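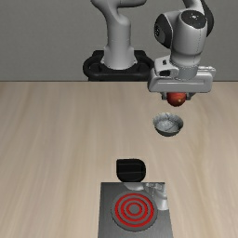 Rustitz wrote:
> I still don't see why a simulated arm needs a safety rule about
> burners. Nothing in there can catch fire. If we start writing rules
> for pretend heat we'll be writing rules for pretend electricity next,
> and I have real hardware with real cables that wants the attention.
> Can we drop section 2 from the draft and move on?

I'd like to keep section 2, and I'll try to say why without using the word "culture," which I believe the last thread used up.

The draft is a set of house rules for pick-and-place tasks that go into the shared set. Those tasks start life in simulation, and the policies trained on them don't stay there. Tillico takes them and runs them on an arm bolted to a bench with a hot plate you can fry an egg on. Whatever habits we wave through in the renderer arrive at that bench with our names on the commit. An arm that has learned that a lit burner is a kind of floor decoration will go on believing it.

So section 2 says this, and I don't think it's asking for the moon:

2.1 If a burner is drawn as on, it counts as on. No task may pass while any part of the gripper, or anything in it, goes over a lit burner, unless the task is about the burner.

2.2 A carry path that starts and ends on the far side of the stove stays on the far side of the stove. The short way across is a failure even when the object lands where it should.

2.3 The state of the burner is written in the task file. At the moment we have tasks where the only record of it is the color of the rings, and a reviewer is expected to squint.

Rustitz is right that 2.1 will cost us some episodes. I ran the checker over the last batch of 200 and a fair number of those marked "success" took the scenic route. I'm not sorry to lose them. They were successes in the sense that my parking is a success if the car ends up in the space and the mailbox ends up in the car.

Now section 3, release height, which got less mail than it deserved. The old wording was "place the object gently in the bowl." I have read a great many scripts written under that wording, and "gently" turns out to cover everything from setting down an egg to a free throw. The new wording gives a limit of 90 millimeters above the rim, fingers open only after the arm has stopped. If you think 90 is too generous, make your case on the list. If you think it's too strict, please watch a few of your own replays first.
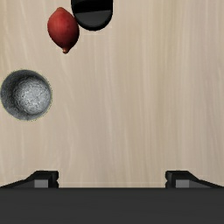

Section 4 is the wrist camera. The rule is that the target has to be in the wrist view before the approach starts, and the container has to be in some view, any view, before release. Ha's comment on the October draft was that this bans half of the clever behavior people like to show in talks. It does. They can show it in talks. In the shared set I want an arm that looked before it reached.

A related point that I forgot to put in the draft: clutter objects. Please give every one of them a name and a weight in the task file, including the ones you dropped in to make the table look lived in. Grerport sent in a task last time with something called "thing_b," and the reviewers spent two emails working out whether bumping it was a fault. (We settled on yes. If you can't say what it is, you can't say it's fine to hit.)

What I'd like from the list:

– a yes or no on section 2 as it stands
– a number for section 3 if you don't like mine
– silence on the section numbering, which I know is ugly

Comments by Thu 28 June, please. After that I'll merge whatever is there, and the checker will start rejecting tasks with no burner state. It will give a warning first. The warning is one line long and not very friendly, and patches to its manners are welcome.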